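Last updated August 5, 2024, after Saadet Ertürk wrote in to say my glue step was wrong. It was. Fixed below.

# How to re-cover a dining chair seat with a staple gun and very little dignity

You have a set of chairs with drop-in seats, and the fabric on them has given up. An upholsterer will quote you a price per seat that is higher than what you paid for the chairs. So you will do it yourself, over a weekend, and by the fourth seat you'll be decent at it. This is why you start with the chair that goes against the wall.

Everything here is for drop-in seats, the kind that lift out once you undo a few screws underneath. If your chair has springs, tacks, horsehair and a smell, you have a different hobby and I wish you well in it.

## What you need

- A manual staple gun and 3/8-inch staples. Electric is nicer. Manual builds character and one forearm.
- A staple puller. A flathead screwdriver also works, until it goes into your thumb.
- Upholstery fabric, heavier than you think. Curtain fabric lasts one winter.
- Foam, 2 inches thick, medium-firm.
- Polyester batting
- Black dust cover cloth for the underside
- Spray adhesive
- Long scissors you haven't used on wrapping paper
- Chalk, a marker, masking tape

I bought my fabric as an end-of-roll piece from Skurkel, a remnant shop that keeps its own hours. It was 152 cm wide, and they will only tell you widths in centimeters, so bring a tape that speaks both. One yard of that width covered four of my seats with a strip left over, which I'm keeping forever for no purpose.

## Step 1: Get the seats off

Turn the chair upside down on a blanket. There will be a screw at each corner, and one of them will be stripped. Press a wide rubber band between the screwdriver and the screw head and lean on it. If that fails, drill it out and say nothing to the household.

Number each seat and its chair with masking tape before you separate them. They look identical. They aren't. Older chairs especially were fitted one at a time, and seat 2 will sit in chair 3 like a cat in someone else's basket. 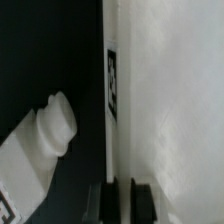 Put the screws in a jar. If you must use your pocket, use a pocket you don't plan to wash.

## Step 2: Pull the staples

All of them. I know. The previous person was paid by the staple, or was angry. Work the puller under the crown, rock it, and lift. If one leg snaps off in the wood, tap it flat with a hammer and move on with your life.

Wear glasses. Staples leave at speed and have no sense of direction.

Keep the old fabric in one piece if you can, since it makes a passable pattern. Under it you may find another layer, and another one under that. My second chair had three, ending in a brown-and-orange plaid that I think explains a lot about the family it came from.

## Step 3: Check the board

Most seats are a piece of plywood. Look for cracks and soft corners. If the board is chewed up along the edge where the old staples went, you have two choices:

1. Fill the holes with wood filler and give it a night to set.
2. Staple half an inch farther in, where the wood is still wood.

I do the second one. If a board is properly split, trace it and have a new one cut. It's cheap, and the person at the saw gets to feel useful.
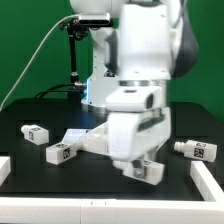 Sand any sharp edges while you're here. Fabric pulled tight over a sharp corner wears through first, and it will do so on the corner that faces guests.

## Step 4: Foam and batting

Lay the board on the foam, trace around it with a marker, and cut on the line. A bread knife does this very well. An electric carving knife does it better, and finally gives you a reason to own one.

**Corrected glue step:** I used to tell people to soak both sides with adhesive. Don't. Spray a light coat on the board only, wait for it to get tacky, then set the foam down once. Too much glue dries into a crust, and the seat crackles when anyone sits on it. Saadet's crackled through an entire birthday dinner.

Then the batting. Cut it 3 inches larger than the board all the way around, wrap it over the foam, and staple it underneath. It only has to hide the hard edge of the foam, so don't haul on it. Trim the extra so you aren't building a mattress on the bottom.

## Step 5: The fabric

Iron it first. A crease you can see now will be there at your funeral.

Lay the fabric face down, seat on top, also face down. If there's a stripe or a pattern, line it up with the front edge and check it twice. Chalk an arrow on the back pointing to the front of the chair. Velvet needs this even more, because it changes color depending on which way the nap runs and you will look like you own two sets.

Now staple in this order:

1. One staple at the middle of the back.
2. One at the middle of the front, pulling snug.
3. One in the middle of each side.
4. Flip it over and look. Adjust now, while you have only four regrets.
5. Work outward from the middles, a staple every inch, stopping 2 inches short of each corner. 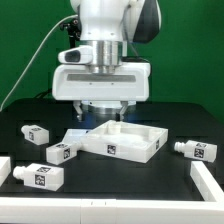 Snug means the fabric lies flat and doesn't shift under your palm. If you can see dents along the edge, you've pulled too hard in spots. Take those staples out. The dents don't relax with time, whatever my brother-in-law says.

## Step 6: Corners

Everybody's seats look fine until the corners. Pull the point of the fabric straight in toward the center of the board and staple it. You'll have a loose flap on each side. Fold one down flat, then the other over it, so the fold runs along the corner and doesn't show from the front. Cut away the bulk underneath before the last staples, or the seat won't drop back into the frame.

Suqin Wan, who taught the evening class where I ruined my first seat, does a round corner with a row of tiny pleats. Hers look like a pie crust. Mine look like a pie crust somebody sat on, so I stick with the fold. 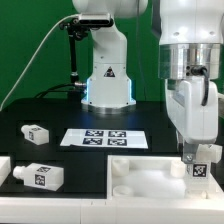
*White arm at the back of the black tabletop, green backdrop behind.*

## Step 7: Close it up

Cut the dust cover a little smaller than the board, turn the edges under, and staple it down. It serves no structural purpose. It does hide your work from anyone who drops a fork.

Poke through the cover to find the screw holes, set each seat in its numbered chair, and put the screws in loosely before tightening any of them. If a seat rides high on one side, there's too much cloth folded at that corner. Go back to step 6 and bring the scissors.

Give the glue a day before you let anyone heavy or opinionated sit down.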